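Storing soft toys at home: a small study of open boxes

Student project report
Thabiso Zulu and Zodwa Baloyi
18/10/2022

Background

Our project looked at how soft toys are put away in homes with young children. Most families we spoke to in July had more soft toys than places to keep them, and the toys ended up on sofas, stairs and beds. We wanted to know whether a plain box with no lid would be used more often than a box with one.

We sent a short questionnaire to 70 households in Fekstead and then visited eight of them. The questionnaire asked where the toys were kept, who tidied them and how long it took. On the visits we asked to see the storage in use and wrote down what was kept in it besides toys. Two families had batteries, socks and a library book in the toy box.

Choosing the box

We compared four types of storage: a net hung from the wall, a plastic crate with a lid, a drawstring bag and an open box with soft sides. The net held a lot but small children could not reach it. The crate was strong, but the lid was often left on the floor. The bag had to be emptied to find anything at the bottom.

The open box was the one parents liked best. A toy can be dropped in from above with one hand, and the sides give a little when it is full. Zodwa pointed out that it also has no hinge to trap fingers. We chose this type for the table trials.

Table trials

The trials were done with the box standing on a long table and the toys laid out in front of it. We used plush toys of different shapes, as a long toy and a round one do not pack in the same way. The person tidying sat on a stool and put the toys into the box one at a time.

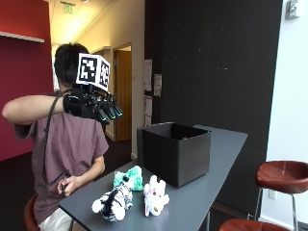
Findings

Sitting down made the height of the box matter more than we expected. From a stool the rim is fairly high when the box is on a table, and the arm has to be lifted over it each time. On the floor the same box was easier for children but harder for grandparents.

Toys with long legs tended to hang over the rim unless they were put in head first. Fluffy toys took up the most room but could be pressed down. Putting the largest toy in last left a gap at the bottom in most of our trials, so we would put it in first.

Limits of the study

Eight visits is a small number, and all the homes were in the same part of town. We did not test wooden chests, which three families asked about. Thabiso has kept the visit notes and the blank questionnaire for next year's group.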